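Play Kitchen Table Gets a Second Life at Skinner Street Hall

Posted in May by the neighborhood desk

Search this site Enter keyword Go

I stopped in at the Skinner Street hall this morning to see how the play kitchen drive was coming along, and I ended up staying until they kicked me out for lunch. If you missed the notice, the family room there is collecting pretend food and real (or real enough) dishes for the under-fives, and it has done a lot better than anyone on the sign-up sheet thought it would. They're up to 283 pieces, with almost 90 of them dropped off after the piece in our last newsletter. Thank you, all of you!

Now, I have opinions about toy food. When my own two were small we had a felt pizza and a plastic drumstick and that was dinner, every night, for years. So I was pretty tickled to see fruit mixed in with bowls and mugs a kid could pour from. The greens are my favorite — that soft minty color my aunt had on all her kitchen stuff. I'd take the big bowl home if they'd let me.

The white table is where things get set out and sorted, and it changes all the time. Orange pieces and green dishes on it this morning:

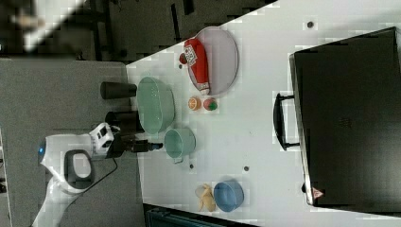
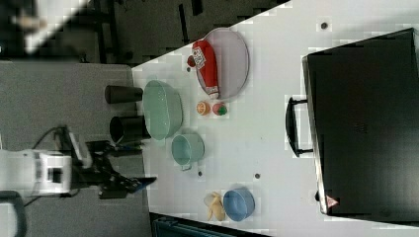
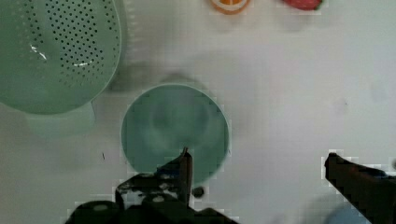
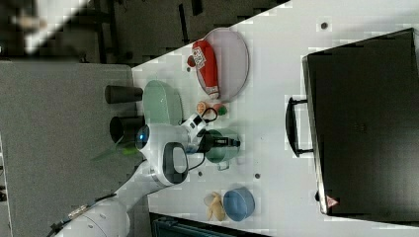 Shirley Marchand wrote in to ask whether the hall could use more bowls, as she has a stack of nesting ones left from her daycare years and would rather see them played with than sitting in her garage. She also wondered if anybody was washing all this between kids, and said a plain dishpan and a bit of soap always did the job for her.

Yes to the bowls, Shirley! I asked, and they want anything shallow and light enough for small hands, in any color. Yes to the washing too. It's done at closing, in the big sink down the hall, and they could use another drying rack if you have one going spare.

What they don't need is more pretend bread. There are 29 loaves and rolls in a tub under the stairs, and I'm told that is plenty of bread. Vegetables are thin, though. So are spoons, and lids for the little pots (the lids wander off, same as at my house).

Everything gets divided into kits, each in its own tote, and families will be able to borrow one for two weeks with no fee. The plan was to start with a dozen and see who bites, but 102 families have already put their names down, so the list may move slowly at first. You can sign up at the front desk or drop off donations there any morning before noon. Glass and anything chipped will be sent back home with you.

We use cookies to remember your settings. Accept Manage choices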